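5.2 Contact failures during glassware transfer

The most frequent fault in the Draltthorpe trials was the loss of an upright glass at or near the edge of a tray. Of 446 transfer attempts, 14 ended with a glass on its side. The controller reported a fault in only 3 of these cases; in the others it went on to the next step of the task with the glass still down.
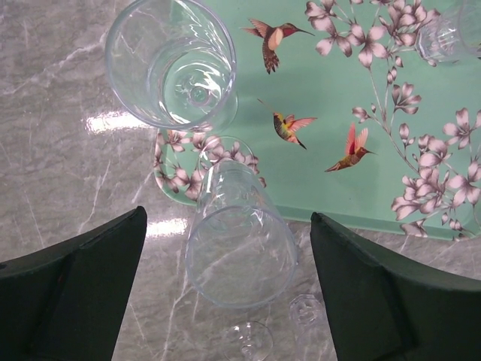

Figure 4. Wrist camera view with a clear glass on its side across the edge of a patterned tray, between the gripper fingers. Other glassware stands nearby.

We reviewed the logs for each event with the site operator, Hawi Berhe. Two causes account for most of them. The depth estimate for clear glass was poor on polished surfaces, where glare was taken for a rim, and the planner treated the tray and the counter as one flat surface. Finger force readings did not help, as light contact with an empty glass fell below the alarm threshold set in the Tritham software.

A tipped glass is a safety matter as well as a task failure. It can roll, and a second grasp planned for an upright glass may load the wall at a weak point. From August, the protocol required the arm to stop and retract whenever the wrist view did not match the expected pose. The effect of this change on cycle time is reported in Section 5.3.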